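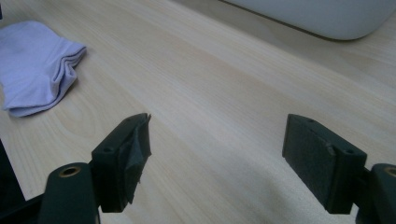
Figure 2. A lavender sock, folded over on itself, on a light wooden tabletop.

4. What people said about things that were out of place

4.1 The trouble with "mess"

I went into the Gollatow interviews with a question I was pretty proud of, which was "How messy would you say your home is?" It was a terrible question. People laughed, or apologized for the hallway, or told me about their sister's house (always worse). What I got was a pile of answers about guilt and very little about where things go. By the second interview I had dropped it, and I started asking people to walk me from the front door to the kitchen in their heads and tell me what they'd have to step over, move or look at on the way.

That worked much better. It also changed what the study was about. The plan for the Wondness project had been to compare tidy and untidy households, and I now think that split is mostly in the eye of whoever is holding the clipboard. A home can have a bare living room and one chair upstairs that hasn't been sat on since March. Another can look like a yard sale and still have a spot for every single key. So in this section I use the word "stray" for any object that the person I was talking to said belonged somewhere else. If they didn't think it was stray, I didn't either, even when it was a bicycle wheel in a bathtub.

Eight households kept diaries for us in the Luveo app, and between them they made 328 entries. An entry could be a single line ("tape measure, windowsill, still") or a long complaint. I read them all more than once, first in date order and then household by household. The second reading was far more useful, and I'd do it that way from the start next time. Read by date, the entries are just noise about mail and mugs. Read by household, you begin to see the same scissors drifting through the same rooms, and you get a feel for who is expected to bring them back.

4.2 Parked, dropped and orphaned

I sorted the entries by what people said they meant to do with the object. Octavio Salazar sorted them separately, and then we sat down and argued. We agreed on most of it quickly. The sticking point was shoes, which I'll come back to.

Parked things are out on purpose. Somebody has put the library book on the stairs so that it goes up with the next person, or left the empty pill bottle beside the phone as a reminder to call in the refill. The object is doing a job while it sits there. People were quick to defend parked things and got a bit sharp with anybody who "helped" by putting them away. One woman in the Psarras apartments told me that her husband's tidying had cost her a dentist appointment, because the card had been leaning on the toaster and the toaster was how she remembered.

Dropped things are out because a person stopped carrying them. There's no plan. The coat is on the banister because the banister came first. You might expect these to be the bulk of the diary entries and they weren't, but I wouldn't read too much into that. I suspect dropped things are hard to notice if you're the one who dropped them. Most of the entries of this kind were written about somebody else's stuff, and the tone gives it away: "his charger," "her cups AGAIN," "whoever owns this hat."

Orphaned things are the ones I got fond of. An orphan is out because it can't go home yet, or has no home to go to. A lone sock is the obvious case (see Figure 2 for the kind of object I mean), along with the lid that fits none of the pans, the screw that must have come out of something, and the foreign coins. You can't put a sock in the drawer as a pair if you only have the one, and it feels wrong to throw it out, so it waits. A few people had a bowl or a shoebox for these. Most just let them sit wherever they had first been noticed, sometimes for the whole length of the diary.

Now, the shoes. I had shoes by the front door down as parked. Octavio had them down as dropped, on the grounds that every household also had a shoe rack and was ignoring it. We went back to the interviews and found that people were split just like we were, often inside the same home. We ended up coding shoes by what the diary writer said on the day, which is a bit of a dodge, and it means that one pair of boots appears in both groups. I can live with that. The boots themselves were apparently a sore subject.

4.3 Who gets to move what

The part of the interviews that surprised me had to do with permission. I hadn't planned to ask about it. It came up because people kept using the word "mine" for surfaces as well as for objects - "my end of the counter," "his shelf," "the kids' step." Stray things on your own surface were usually tolerated and often went unrecorded. The same thing on someone else's surface got an entry, and sometimes a photo and a follow-up.

Shared surfaces were the tricky ones. Kitchen tables came up over and over, and so did the tops of washing machines. With no clear owner, a stray thing there could sit for days while everyone waited for the person it belonged to. Two households had more or less official rules for this. In one, anything left on the table at dinner went into a crate, and you had to go and dig for it. In the other, the rule was that whoever mentioned the object had to move it, which sounds fair until you notice that it trains everyone to keep quiet. The father in that house thought it had worked beautifully. His daughter told me she had walked past a bag of potting soil for most of the spring.

Orphans were different again. Almost anyone was allowed to move an orphan, but hardly anyone was allowed to get rid of one. I asked several people why they'd kept a particular lid or button, and the answers were mostly some form of "the minute I toss it, the other half will show up." People told me this with great confidence. When I pushed for a time it had really happened, I got a couple of good stories and a lot of shrugging. The fear of the other half turning up seems to do plenty of work on its own, whether or not it ever does.

4.4 Some cautions

The diary writers were people who liked the idea of writing about their stuff, so they may well notice more than their neighbors do. Several said that keeping the diary had made them tidier for a while and then crankier. That's a real problem for anything I'd like to say about how long objects stay put, and it's why I haven't reported waiting times here.

I also relied on one writer per household. In homes with more than one adult, I interviewed everybody who was willing, but the entries still come from a single pair of eyes. If I had handed the app to the owner of the hat, the charger and the cups, I'd probably have a different set of dropped things and a lot more that were "parked."

Last, a note on the season. The diaries ran through the end of the cold weather, and there are a great many gloves in them. I kept the gloves in. Octavio wanted to treat single gloves as their own group, apart from the other orphans, because people seemed to forgive them more easily than they forgave socks. He may be right, and I've marked them in the coding sheet so that someone else can pull them out and check.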